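A day at the Forkeck games fair

27/11/2022
Posted in: Out and About, MMO, Events
4 comments

I went to the Forkeck fair mainly to play Endale, the new online game from Hinero, and to find out whether it is any use to someone who plays mostly alone.

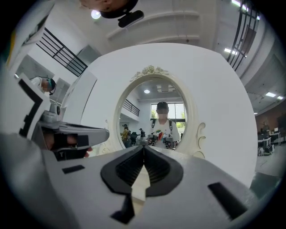

The doors opened at ten and I was inside by twenty past. I had paid for the ordinary one-day ticket. The early entry one cost a good deal more and only got you in an hour ahead, and the people I spoke to in the queue for tea said the demos weren't running for most of that hour anyway.

Hinero had the far end of the main hall. You signed up for a slot at the desk and came back when your number was called. Mine was just before noon, so I had a look at the board games first and bought a second-hand rulebook I had been after for years. The trade tables were busy but you could move. The food area was not so good, with one queue for everything and not enough places to sit.

The Endale session lasted almost 16 minutes once you take off the time spent making a character. You could choose from 3 classes. I took the warden, who carries a shield and has a slow heal that works on himself or on whoever he is standing next to. The other two were a bow class and a sort of fire mage. The member of staff on our row told us the full game will have more but wouldn't say how many.

We started in a fishing village on a lake. The first quest sends you round the shore to light beacons, and the enemies on the way are easy enough. I went off the path at the second beacon and climbed up behind the mill, where there was a cave with a chest and a stronger enemy guarding it. I died once and got him the second time by backing him into the doorway. The chest held a cloak with slightly better armour. That pleased me more than the quest did. There was no marker on the map for the cave, and I hope they leave it like that.

Movement felt fine. Swimming was slow and the camera got stuck under a jetty, so I had to log out to the menu and come back in. Text on the quest log is very small. I wrote that on the feedback form, and so did the chap next to me.

After the solo part they put us into groups of 4 for a short dungeon. I don't usually enjoy these with strangers. This one went well enough. Everyone was on the same row, so you could lean over and say what you were doing, and no one ran ahead to pull the whole room. We beat the first boss and ran out of time on the second. I asked whether the dungeons can be done alone and was told that each one will have a solo setting with weaker bosses, and that the rewards will be the same except for mounts. I would want to see that in the finished game before I paid for it.

In the afternoon there was a talk in the side room about how the servers will be split. Most of it went over my head. The parts I wrote down were these. Each server will hold 1,296 players at one time, and you can move a character once a month without paying. Guild banks will be shared between servers, but houses won't. Someone asked about a monthly fee and the answer was that it has not been decided. There was some grumbling at that.

I also tried Serko, which was on a smaller stand near the cloakroom. It is a trading game where you run caravans between desert towns, and fighting is a small part of it. I only had a few minutes and spent most of them working out how to load a camel. The crafting looked deep. The tutorial needs work, as it told me to open a window that I had already opened and then would not go any further. The staff restarted it for me and were pleasant about it. I would try it again at home with more time.

A few practical points for anyone going next time. Bring your own lunch. The cloakroom takes cash only. There is a free bus from the station, but the last one back goes before the hall closes, and I had to walk. The demo slots for the bigger games were all gone by early afternoon, so sign up first and look round afterwards.

The next Hinero test is planned for July and you can put your name down on their site. I have done so, and if I get in I will play the bow class and write up how far I get on my own.

7 shares
Last updated: the evening after the fair, bus times corrected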